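Motton Publishes Results of Side-by-Side Robot Hand Trial

Two hands compared on one task board, with one controller and one set of arms

RASENDALE, August 23, 2019. Motton, a maker of controllers for two-armed robots, today released the results of a bench trial comparing two multi-fingered robot hands on small-part assembly work. The trial was run at the company's Rasendale test room and used the Plarkura controller, now in its second release. The full results, including the trial log and the board drawings, are available to customers and to research groups on request.

The trial was set up to answer a question that comes up in most of Motton's sales calls: how much of a robot's performance on pegs and small cylinders comes from the hand, and how much from the arm and the software driving it. Customers usually see a hand shown by its maker, on the maker's own arm, with parts picked by the maker. Results gathered that way are hard to compare.

For this trial, Motton mounted a different hand on each arm of the same robot. Hand A is a unit with white finger segments, carried on the left arm. Hand B is a metal unit supplied by Mercado, carried on the right. Both were driven by the same Plarkura software with the same speed limits. Each hand was given 2,000 attempts, split evenly across 10 tasks. An attempt counted as a success only if the part was lifted, moved to its target and released without help from the operator. A part that was dropped and picked up again counted as a failure.

The tasks use a flat white board with blue parts and a number of holes and slots. The parts include thin pegs, larger cylinders and a round disk with a knob on top. They were chosen to cover a range of grasps, from a fingertip pinch on the smallest peg to a full wrap on the largest cylinder. The board stays in the same place for both hands, and the two arms take turns working over it.

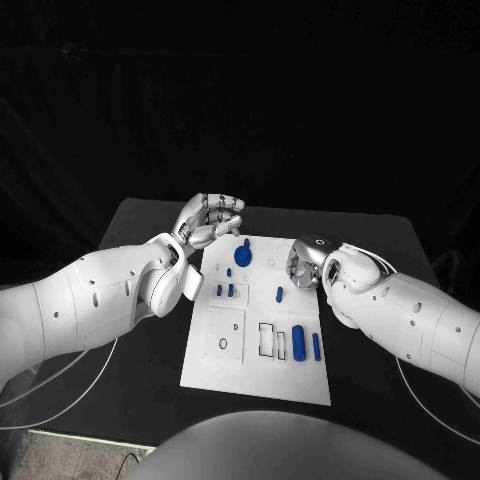 Results

Hand B had the higher success rate on the large cylinder and on the round disk. Its fingers close with more force, and slips during the move were rare. On the disk task, which calls for the hand to grip the knob and turn it, Hand B finished nearly every attempt.

Hand A did better on the small pegs. The gap was widest on the pair of pegs that stand side by side, where a hand has to take hold of one without knocking the other. Hand B often touched the second peg on the way in. Hand A's thumb can be held at a small, steady distance from the fingertips while the hand comes down, and this made the approach easier to repeat.

On 2 of the tasks the difference between the hands was too small to call. Both involve placing a cylinder in an open area of the board, and both hands did them well.

Neither hand was reliable at slot insertion. Most failures came at the last step, when a part was held at a slight angle and caught on the edge of the slot. Motton considers this a controller problem as much as a hand problem and has listed it as open work for Plarkura.

Finger wear was checked at the end of each block of attempts. Hand A needed one fingertip pad replaced during the trial. Hand B needed no parts, but its finger positions had to be zeroed again more often, and the time spent on this is recorded in the log.

Changes to the controller

The trial led to two changes in Plarkura. The first is a slower final approach for parts below a set width, which the user can turn on for each task. The second is a separate calibration file for each hand, so that a robot carrying unlike hands no longer has to share one set of finger limits. In earlier versions the limits had to be set to suit the weaker hand, and the stronger one ran below its range.

Both changes are included in the current release and need no new hardware. Existing users can install the update through the normal service menu. Task files written for the first release will still run, but finger limits should be checked before the first full-speed run.

Limits of the trial

Motton notes that the trial covered one unit of each hand. The hands were not swapped between arms, so any difference between the left and right arm is part of the result. All parts were rigid. Soft parts, bags and cable were not tested, and the figures should not be read as a guide to those jobs. Cycle time was recorded but not scored, as both arms were held to the same reduced speed.

Next steps

A second round is planned for November. The hands will trade sides, and the slot tasks will be repeated with the updated controller. Motton will also test a wrist-mounted camera on the slot tasks to find out whether a closer view of the part helps with the angle error. Makers who want a hand included in the second round can apply through the Rasendale office. Hands must weigh less than the arm's rated load with the part held, and must accept position commands from an outside controller. Up to 9 places are open.

Board drawings and part files will be sent to any group that wants to repeat the trial on its own equipment. Motton asks that groups publishing results from the board state which controller and which speed limits were used.

About Motton

Motton designs controllers and calibration tools for two-armed robots used in light assembly and laboratory work. Its main product is the Plarkura controller. The company is based in Rasendale.

Requests for the full results or the board drawings should be sent to the Motton press desk, Rasendale.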